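Removing tea and coffee stains from glazed mugs

Brown film inside a mug is mostly tannin bound to minerals from hard water. Dish soap has little effect on it. A mild alkali removes it without scratching the glaze.

Rinse the mug and leave the inside damp. Add 4 teaspoons of baking soda and enough water to make a thick paste. Spread it over the walls with a soft cloth, going up to the rim. Leave it for 11 minutes, then rub in small circles and rinse.

For older stains, fill the mug with water at 70 °C and stir in a spoonful of washing soda. Let it stand until cool. Do not use boiling water on a cold mug, as the glaze may craze.

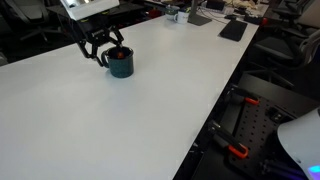 Vendula Danko wrote in June that the paste left a white haze in her Wismont mugs, and that a rinse with diluted vinegar cleared it. The haze is leftover soda. Use one part vinegar to four parts water, and rinse again with plain water.

Dark glazes hide the film, so check them by wiping the inside with a white paper towel. If the towel comes away brown, repeat the paste step. Skip steel wool and scouring powder on any glaze. Unglazed foot rings should be cleaned with water and a nylon brush only.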